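Laundry and mending corner

Rushed one this time, sorry, the printer wants everything by tonight. The clothes rail at Ketura is filling up again and we've had 124 bits through since March. Most of it lovely. Some of it still damp when it came out of the bag, please don't.

Jarmila Pešek has asked me to remind everyone about sorting. Fleecy things apart from smooth cottons, dark things on their own pile, and anything with a ribbed cuff gets a quick look for holes before its folded. Heavy stuff goes on the clips, 2 at least, or it slides off and ends up on the floor by morning. Patterned pieces can go in with the plains now — we tried keeping them seperate and it just made more piles.
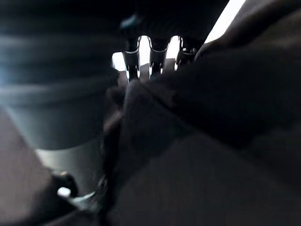
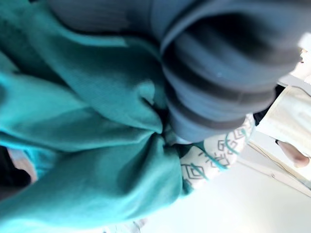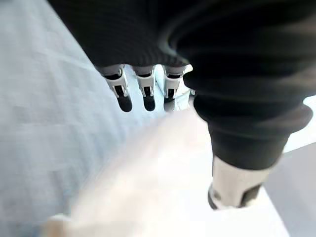

Can I bring things that need mending?

Small repairs are fine, so loose hems, a missing button, a cuff coming away. Pin a note to the bit that needs doing and put it in the Billey basket by the door. Zips we can't manage at the moment.

Also wanted — hangers with clips (the wire ones bend), grey and teal thread, a decent pair of scissors. Rosemarie Pfeiffer has the key to the Rudora cupboard and will take in anything you leave before 7 in the evening. Bags left outside after that get rained on.

Next swap is 2025-08-23, usual room, bring your own bag. Tea money in the tin please.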